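2021-04-25
Tarcombe bench, two-arm cell
Ofori controller, gripper close settings on cloth, and wrist camera vs. fixed camera

Carrying on from the previous entry. The job was to run the two close modes of the Ofori on garments instead of on the foam blocks, and to decide whether the pads on the fingers need changing before we do the towels. I also wanted to settle the argument about whether the wrist cameras earn their bandwidth.

Both arms homed without trouble. The left one complained about its wrist joint on first power-up and was fine after a restart. I have seen this before and it is in the fault list, still open. Checked the cable loops by hand through the full wrist rotation. No rubbing. The clip nearest the left gripper had slid along the link, so I put it back and marked its place with tape.

Settings at the start:
Close mode A: position target, fingers drive to a set gap and hold.
Close mode B: current limit, fingers drive until they meet resistance and hold there.
Limit for B set to 10 on the Ofori scale, same as for the foam.
Control loop delay 50 ms as reported by the controller, not measured by me.
Arm speeds left alone.

Mode A does what you'd expect. If the set gap suits the thickness of the gather, the cloth stays put. If the gather has come up thinner than planned, the fingers stop short of squeezing it and the cloth slides out on the way up. The green cloth is forgiving because it's soft and slightly fuzzy and bunches into something thick enough to hold on nearly any approach. The white garment is not forgiving. A single layer of it is next to nothing, and mode A with the foam gap lost it every time.

Closing the gap further in mode A fixes the thin layer and then strains the motor on the thick gather. The motor on the right arm was warm to the touch by run 3, so I stopped there and let it cool with the torque off. Mode A could be made to work with a gap for each garment, but then something has to know which garment it is holding and how many layers it picked up, and I don't want to build that for a gripper test.

Mode B handled thick and thin on one setting. It is slower to settle. You can hear the fingers hunt a bit at the end of the close, more on the left arm than the right. Tatsuya Noguchi thinks the hunting is the filter on the current reading and not the gearing. He offered to look at the filter values. I'd like that done before anybody raises the limit.

On the approach: coming straight down on the middle of the cloth and closing gives a gather with everything else fanning out from it. Good for lifting, bad for folding, as you have no idea which part of the garment you own. Going in at a hem is the other way round. There's less cloth between the fingers and the hold is weaker, but what you do next is predictable. I tried to get onto a stitched edge with the fingers open wide and both tips resting on the fabric before closing. This needs the height right. Too high and the tips skate over the surface, too low and they push the arm up off its target and the joint error climbs. I ended up jogging the height by hand, which I don't count as a result.
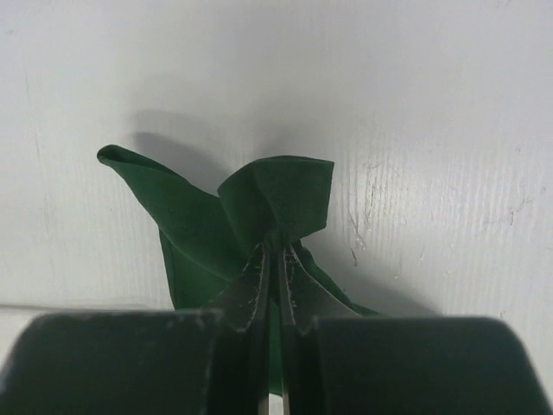
Wrist view, green cloth held at the gather. 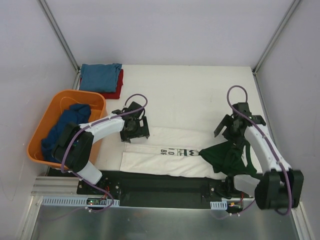
Fixed camera, both arms on the rail.
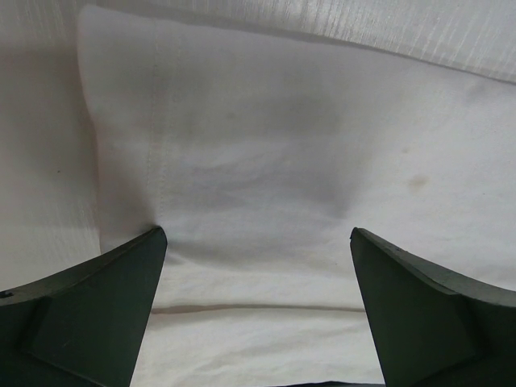
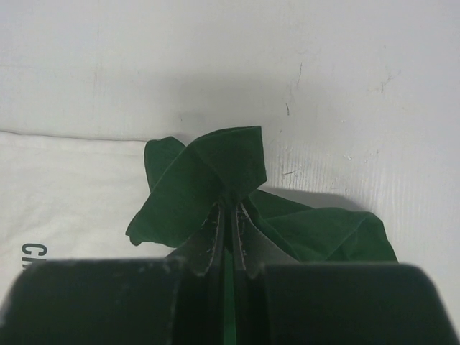
Entry by Theresia Berchtold
Controller notes: T. Noguchi

Cameras. My view going in was that the fixed camera would be enough for garment work and the wrist cameras would mostly show us our own fingers. I'm changing that, in part.

The fixed camera is good for knowing where things are. Basket, stack, white garment, green garment, both arms, all at once, and it doesn't move, so the calibration holds. What it can't tell me is how much cloth is between the fingers. With the right gripper above the green garment in the fixed view, I can't judge whether a close at that spot would get a fold or air.

The wrist camera answers that one question well. On the green cloth the gather shows plainly between the tips, and in the slot between the fingers there's a strip of green, which I'm going to use as the cheap check for "holding something." It doesn't tell you how many layers. On the white cloth the stitching near the edge is sharp enough in the wrist view to find by eye, and I think a line finder would get it too, at least while the light is soft. White cloth on a white surface is a poor target for the fixed camera. The wrist one at least gets the shadow along the edge and the seam.

Against the wrist camera: the gripper bodies take up a lot of the bottom of the picture and always will, given where the mount sits. They're close to the lens and a bit out of focus, so they aren't any use as a reference for scale. Tatsuya wants to try the Nudik mount, which stands the camera further back from the wrist. I'm in favor of one try. My worry is the cable, because further back means the camera sits closer to where the loop swings when the wrist turns over.

The other thing against it is marks on the table. The surface has scuffs and scratches, and close up they're as strong as anything on a white garment. A small dark scratch next to a fold looks like a feature to the matcher. I masked by color for the green cloth, which worked, and had nothing for the white. Options are to refinish the surface, lay a colored sheet over it, or subtract a clean background taken from the same pose. The sheet is quickest. It would need to be fixed down flat or we'll be picking that up too.

Pads. The gray grip surface on the narrow fingers is rough at the ends and the outline at the tips looks frayed. The grip is still acceptable. I couldn't provoke a slip on the green cloth in mode B by tugging on it, and I tugged fairly hard. On thin cloth it's marginal. I'd expect the tips to go first, and on a hem pick the tips are all you've got. We have Tretex sheet in the drawer in two hardnesses. Plan is to cut new pads from the softer one, glue them the full length of the inner face and wrap them over the tip so there isn't an end to peel. Left arm first, leave the right as it is, then compare them on the same garment with the same limit.

Note for whoever cuts them: the old template is 11 mm wide and that's too wide. It stands proud of the finger and catches on loops of thread. Cut narrower and trim after gluing. Don't use the spray adhesive again, please. It gets on everything and the last lot took a scraper to remove.

Controller notes (T.N.)
The hunting at the end of the close shows in the log as a small swing in the current reading while the finger position is steady to the last digit. So the fingers aren't moving much, if at all, and the noise we hear is the drive correcting for its own reading. Longer filter will quiet it but adds delay on top of the 50 ms. I would try a dead band first. There's a field for it in the Ofori setup page, currently zero on both arms. Also found that the left arm was still running the older gripper profile, which has a lower closing speed. This means today's left and right results in mode B aren't a fair comparison. I've copied the right profile over and saved the old one with the suffix "old". Please don't delete it until the pads have been compared.
End of T.N.

That profile mismatch explains part of why I thought the left hand was the nervous one. I've crossed out my left/right remarks on the log sheet, but the mode A against mode B remarks were all made within one arm and can stand.

Two things I want to stop doing. First, moving the garment back by hand between runs and calling it the same start. It isn't. The green cloth lies differently every time it's dropped and I was nudging it toward an easy shape without meaning to. From here on it gets dropped by the arm and left how it lands. Second, changing the gap and the approach height in the same run. I did it twice and those runs are no use for anything.

Basket. Haven't attempted a pick from it. The left arm can reach over the rim, but with the base of the arm so near the basket I'm not happy about the elbow path. Needs a dry run with the gripper open and the speed down. If the path is bad we move the basket, not the arm. The rail holes are where they are.

To do:
Cut and fit Tretex pads, left arm only. (me)
Dead band on both arms, then listen again. (Tatsuya)
Nudik mount on one wrist, check cable swing through full rotation before powering the gripper. (Tatsuya, I'll hold the cable)
Colored sheet for the surface, matte, fixed at the corners. (me)
Write the strip-between-fingers check as a plain threshold on color and see how often it lies.
Ask for spare motor for the right gripper. The order list closes in July and we've been caught out that way before.
Fault list: add a line on the left wrist restart, same code as last time.

Left it with torque off and mode B as default on both arms. Limit still at 10. If you need mode A for the foam blocks, switch it in the session and don't save.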